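Tracking the Drimum cats

Wildcats have never been easy to count. On the Drimum estate, a survey of 20 camera stations ran through November, each placed beside a known trail and baited with valerian. The stations recorded 2409 triggers. Most were deer, foxes or moving bracken.

Sorting took longer than the fieldwork. Files were grouped by station and hour, then checked twice by separate readers. 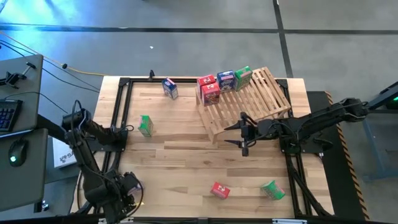 A gripper above the tabletop, beside the slatted wood.

Identification rests on coat pattern. A broad tail with clear, unjoined rings suggests a wildcat, while a stripe running down the tail suggests a hybrid. Wet fur hides both, and night images lose the finer flank markings. Hair from scratch posts at Honorato and Vuvwood was sent for genetic testing as a check.

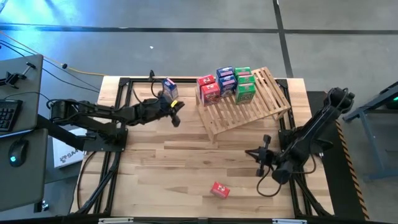

What the samples showed

Of the cats recorded, 4 could be told apart with confidence. One was seen at both Honorato and Vuvwood, with the conifer block at Kakar between them. The cats kept to the block's edges,

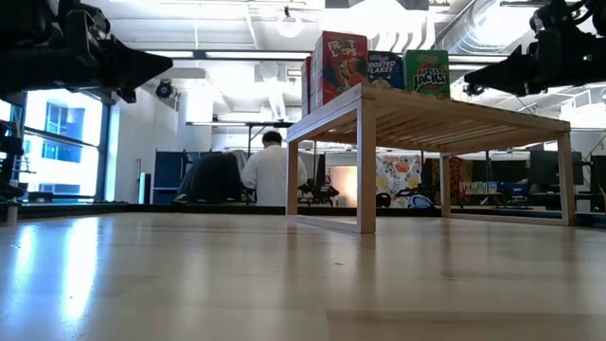

where voles are plentiful and the cover is low. Interior stations logged none. A male's range can exceed 1000 hectares in poor ground, so a single month gives a partial map – a second survey is planned with the stations moved uphill.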